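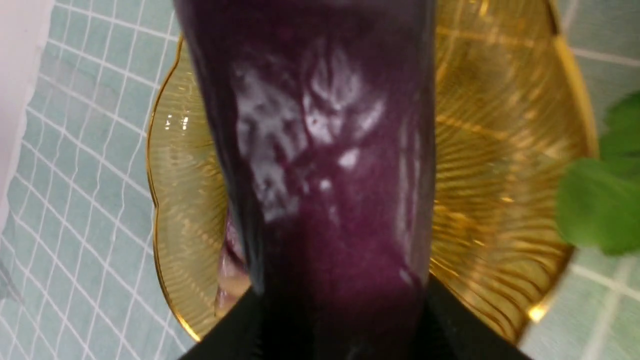 Re: Grasp scoring on shiny produce

Wubit Endale wrote:
> We ran the side-grip policy on eggplants last month and the slip numbers
> were worse than on anything else we tried. Is the Murnow team seeing the
> same thing, or is it our depth input? Also, do you score a grasp at the
> lift or at the release?

Wubit,

We score at the release. An item held at the lift but dropped on the way to the plate counts as a failure. That alone may explain part of the gap between your table and ours.

On the depth input, yes, we had trouble too. The glare on the skin leaves holes in the depth map, and the old planner put the fingers wherever the holes weren't. We stopped using depth for the last part of the approach. The policy now closes on the wrist color view only, and the head view is used to pick the item and the plate.

The test setup is small: eggplants and white radishes, a yellow plate and a green plate, both ribbed and see-through, on a gridded cloth. We ran 133 trials with the new approach. 12 failed. The old planner failed 30 on the same list of start positions.

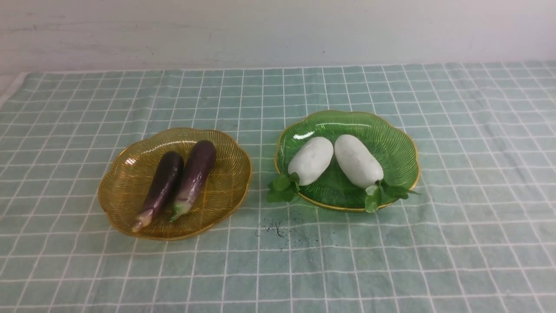 Crisóforo Hinojosa asked whether the grid on the cloth is giving the policy a free ruler, and whether the result would hold on a plain surface. He would also like the radish trials reported apart from the eggplant trials, as the leaves may be doing more harm than the glare.

Both fair. We have 52 trials on a plain gray cloth from before the gripper change, so they can't go in the same table. Etenesh Gebru is setting up a new plain-cloth run and will split the counts by item.

One more open problem is the region next to the wall. The wrist camera sees mostly wall on a low approach from that side, and the policy slows down or picks a poor angle. We have not fixed this. For now the planner adds a penalty to approaches that face the wall, and the Groler branch has that term turned on by default.

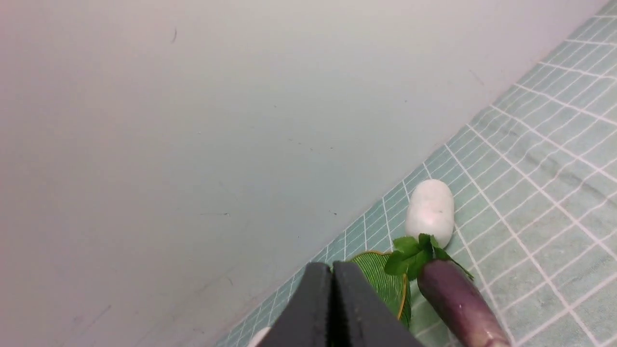 Haltex, 31/05/2018

Trial list and scoring script are on the group server under Gebreyes. Please send corrections to me or to Etenesh. The plain-cloth counts should be ready in June.

Nuria Belay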